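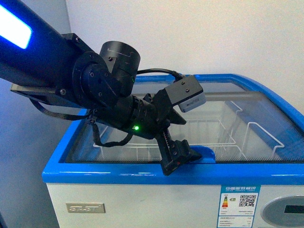 El congelador de arcón del borde azul, en la trastienda

Quiénes somos

¡Hola! Somos Tramwood, una tienda pequeña de comida congelada casera, y esta página la escribo yo, que soy la que cocina por las mañanas y la que contesta los correos por la tarde (si tardo, es que tengo las manos llenas de harina). Me han pedido muchas veces que cuente de dónde sale todo esto, así que allá voy.

Empecé con croquetas. Hacía demasiadas en casa, las repartía entre los vecinos en bolsitas y un día una vecina me preguntó cuánto le cobraría por 50 para una comunión. No supe qué decirle y le pedí una miseria, pero volvió al mes siguiente, y luego vino su hermana, y luego medio portal. Cuando ya no me cabía ni un cubito de hielo en la nevera de la cocina, alquilé el local de la calle Piltmont, que había sido mercería y que todavía tiene los cajones de los botones detrás del mostrador. Los usamos para las etiquetas.

Hoy tenemos 27 platos en la lista. Hay cosas que no se mueven nunca — las croquetas de puchero, las albóndigas en salsa, la crema de calabaza — y otras que van y vienen. En octubre entran las lentejas con setas y se van las empanadillas de pisto, y cada año me escribe alguien muy disgustado por las empanadillas. Vuelven, ¡prometido!

Lo de los arcones

Me preguntan por qué no tengo vitrinas verticales, de esas con puerta de cristal, tan monas. Pues porque a mí me gusta el arcón. El aire frío pesa y se queda abajo cuando levantas la tapa, y además puedo apilar las bandejas como me da la gana. Eso sí, hay que ser ordenada. Un arcón sin orden es un pozo, y lo digo yo, que en el primer invierno encontré en el fondo un caldo sin etiqueta que sigo sin saber de qué era.

Ahora lo llevamos así: lo más nuevo abajo, lo más antiguo arriba, y cada plato en su cesta. Las salsas van en bolsa plana, congeladas tumbadas y luego puestas de canto, como libros. Las croquetas se congelan primero en bandeja, separadas, y solo después se embolsan. Todo lleva su fecha escrita a mano con rotulador gordo. Y una vez al mes toca vaciar, descongelar, secar bien con un paño y volver a llenar deprisa, con las neveras portátiles esperando al lado. Es mi tarea menos favorita, pero qué gusto da cerrar la tapa después.

Cómo trabajamos

Cocinamos en tandas cortas. De croquetas, por ejemplo, no pasamos de 80 raciones por tanda, que es lo que me cabe en las bandejas sin amontonar. El pan rallado nos lo trae el horno Bellamy, de pan de verdad, y se nota muchísimo en el crujiente (haced la prueba con el del supermercado y me contáis).

Puedes pasar por la tienda o encargar por teléfono y recogerlo a partir de las cinco. Trae bolsa isotérmica si vives lejos, y si se te olvida te dejamos una, pero devuélvela, por favor, que van volando. También repartimos en el barrio de Prerkholm, con un pedido mínimo de seis raciones.

Si tienes alergias, dímelo antes de encargar y te cuento ingrediente por ingrediente lo que lleva cada plato. Y si echas de menos alguna receta de tu casa, escríbeme también. El arroz con leche entró en la lista por una clienta que me mandó el de su abuela en una servilleta, y la servilleta la tengo pegada en la pared de la cocina.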